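Jerholm Robotics Club
Minutes of the regular meeting, Mar 10, 2026

The chair opened the meeting a few minutes late, as the hallway door had to be propped for people carrying things in, and thanked everyone for coming out in such good spirits so close to midterms. The minutes of the last meeting were approved with one correction: the spare battery charger belongs to the Arellano lab and is on loan to us until May, so please do not put our sticker on it.

Money. We have $244 in the account after paying for the tape and the new printed marker cubes. The club agreed to keep $200 of that aside for the Zeltura entry fee. That leaves very little for snacks, and a kind member offered to bring oranges next time, which was warmly received.

Packing task. Most of the evening went to this, and it was lovely to see so many people on their feet instead of behind a laptop. The team lead reminded us that the Zeltura rules ask for 1000 recorded demonstrations with the hand-held grippers before any training run is submitted, and that each one has to begin and end with the jaws open. We are behind, but the newer members are picking it up quickly, and the lead said that several of the recordings from the first-years were smoother than the older ones — high praise, and well deserved!
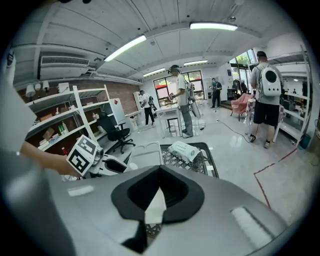
Photo: Jerholm Robotics Club

The black crate with the lattice floor will stay as our standard crate. There was a long and friendly discussion about soft packages, which fold differently every time and so are harder to grip than boxes. One side felt we should leave them for later, the other felt that we would only be putting off the hard part. In the end we voted to keep them in, and to record them early in each session while people's arms are still fresh.

A member asked whether the marker cubes could be mounted a little farther back from the jaws. The software group would like to try it on one gripper first and compare the tracking before we change the others. Agreed.

Steno. Our logging program, Steno, now saves the operator's notes together with each recording, so there is no more need for the paper sheets. Please still write a full sentence when something goes wrong. "Bad" does not help the person reading it a week later.

Room. Cables should be coiled at the end of the night and chairs pushed back to where they were found. The red tape on the floor stays down between meetings.

To do before next time:
Software group to test the moved cube on gripper 2.
Team lead to post the recording sign-up.
Chair to send in the Zeltura form and the fee.

The meeting closed with thanks to all, and a few people stayed on to keep recording.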